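Teaching by Hand: What Our Group Got Out of the Gripper Project

Final report, Introduction to Robot Learning
Submitted 29th November

1. What we set out to do

Our original proposal was called Fevaler and it promised a great deal. We said we would collect sorting demonstrations with hand-held grippers, train a policy on them, run that policy on the teaching lab's arm, and show that it could tell soft food from firm food by how it closed its fingers. The feedback on the proposal was one line long: "Which of these is the project?" We should have taken it more seriously than we did.

What we handed in is the first part and a piece of the second. We collected demonstrations, cleaned them, and trained a small model that predicts when the fingers should close. It has not been run on the arm. Readers who want a robot sorting fruit should stop at this point.

2. Why we doubted the method

The case for hand-held grippers is easy to make. A person can do the task at home, with no arm to book and no safety fence, and the recordings can be used later to train a machine. The course notes make this case over several pages. We were less sure, for the following reasons.

A person holding a gripper still has a person's wrist and shoulder behind it. We lean in, we twist, we approach from angles the lab arm can't reach. A person also knows what a date feels like before touching it. The recording holds the finger opening and the view from the tool, and none of what the person knew. It seemed to us quite possible that we would gather a pile of neat recordings that taught a model very little about force, and that this would not show up until someone tried to use it.

We don't think we have shown this fear to be wrong. We have shown that it applies to some objects more than others.

3. Setup

We used two hand-held grippers and worked in our own homes. We wrote a short task sheet, which went through several versions. The final one asked the person to move each item between a tray and the surface beside it, one item per recording, and to put it down without dropping it. The first version said "sort the items," and everybody sorted differently: by color, by size, and in one case by what they would rather eat.

Each session was logged in Jeltach, the tracking sheet we built for this course. It is a spreadsheet with a script behind it, and calling it a system in the proposal was a stretch. It stores the item, the person, the hand used, and a mark for success or failure. The marks were made by the person doing the task. This is a weakness and we come back to it.

4. What we collected

We ended up with 221 recordings that we were willing to use. Before cleaning there were more, but we threw out any in which the tool lost tracking, the fingers left the view, or the person stopped to talk. We did not keep a proper record of how many went for each reason, and we can't reconstruct it now.

Eight people took part, including ourselves. Most of the usable recordings came from two of them. They had practiced the most, so their movements were the smoothest and survived cleaning best. That means our cleaning step favored skilled hands, and the model has mostly seen what a good day looks like. A future group should keep the clumsy recordings and label them.

5. Items

We chose food that is cheap and differs in shape and surface. Mandarins were the easiest. They are large for the fingers and forgive a bad approach. Dried dates were the hardest of the small items: wrinkled, low to the surface, and narrow enough that the fingers have to come down on both sides with little room to spare. Tomatoes fell somewhere between the two.

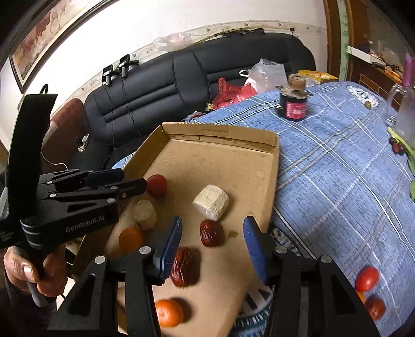
Løken asked whether any of this said something about softness, or whether we had only measured how wide things are. It is a fair question – perhaps the best one we got. Løken's suggestion was to include pairs of the same size and different firmness, so that width could not give the answer away. We had no such pairs, and by then there was no time to add them.

6. Results

On recordings held back from training, the model's guess of when to close was good for mandarins and poor for dates. With dates it tended to close early, while the fingers were still above the item. The likely cause is that the fingers hide a small object just before contact, but we did not test this and it should be read as a guess.

We also trained a version called Greren that was given only the finger opening and no camera view. It did nearly as well on mandarins. We found this discouraging. It suggests that for the easy item the model had learned the rhythm of our movements – reach, pause, close – and had little need to look at anything.

7. Problems we would not hide

The success marks are not reliable. When one of us went back over a batch marked by someone else, there were disagreements over whether an item had been placed or let fall.

The homes were all different, and we wrote that up in the proposal as a strength. Perhaps it is. With this few recordings we can't separate the effect of the room from the effect of the person in it.

8. Next steps

The lab arm is free for student use in December. We plan to run the mandarin model on it first, at low speed, with the approach angle fixed by hand. If it closes on an empty space with the same confidence, the Greren result will be explained. The recordings and the Jeltach sheet are in the course folder, with the rejected files kept separately for whoever takes this over.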